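Rernau Land Trust Completes Purchase of Former Osei Tract for Long-Term Woodland Recovery

RERNAU, 26 Sep 2025 – The Rernau Land Trust has completed the purchase of the former Osei tract, a 300-acre property north of Dasent that was grazed and cropped for several generations. The land will be held permanently for conservation and will be returned over time to native grassland and open woodland.

The purchase closes 8 years of talks between the Trust and the Osei family, who have retained the farmhouse and 2 acres of garden on the county road. Terms of the sale were not disclosed. Funding came from the Trust's land reserve, a low-interest loan from Zimthorpe Savings Bank, and gifts from 51 households in the Dasent area.

"The family wanted the property kept whole, and we wanted the same thing," said Dong-hyun Ban, executive director of the Rernau Land Trust. "Large pieces of land in this valley rarely come up for sale without being divided first. We are grateful to the family for their patience while the financing was put together."

The tract borders the existing Dasent Creek Preserve along its full western side. With the addition, the Trust will be able to manage the upper creek as a single unit, including the seasonal channels that carry storm water across both properties. Boundary fencing between the two parcels will be taken down during the winter, with the exception of a short section that protects a spring. 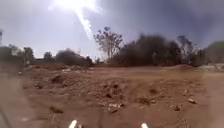 Open ground and tree line under a hazy sky.

Restoration will begin with soil work. Much of the former cropland has compacted near the surface, and heavy rain now runs off the fields faster than it soaks in. Crews will loosen selected areas along the contour and spread straw mulch before any seed is put down. The first sowing of native grasses is planned for March, with shrubs and shade trees to follow once ground cover is established.

Existing trees and hedgerows will be left in place. The Trust's land staff will survey them for disease and storm damage, and dead limbs will be removed only where they overhang a public path. Seed for the new plantings will be collected locally where supplies allow.

The Trust does not plan to irrigate the restored fields. Plantings will be timed to follow seasonal rainfall, and areas that do not take in the first season will be reseeded the next. Mr. Ban said that residents should expect gradual change.

"People driving past next summer will see mulch, weeds and a good deal of short grass," he said. "Woodland on this kind of ground is slow, and the management plan was written with that in mind."

Public access will be limited while the work is under way. The Trust expects to open a walking loop on the eastern part of the property after the first seeding has been assessed. Dogs will be allowed on leash. Hunting and off-road vehicles will not be permitted, and the farm lane will remain closed to all but service and emergency traffic.

Neighboring landowners with questions about drainage, fencing or prescribed burning are asked to contact the Trust's office in Rernau. Copies of the management plan may be read at the office and at the Dasent town library during regular hours.

About the Rernau Land Trust
The Rernau Land Trust is a nonprofit organization that acquires and cares for farmland, woodland and stream corridors in the Rernau valley. It is supported by member gifts, grants and income from grazing leases.

Media contact
Communications Office, Rernau Land Trust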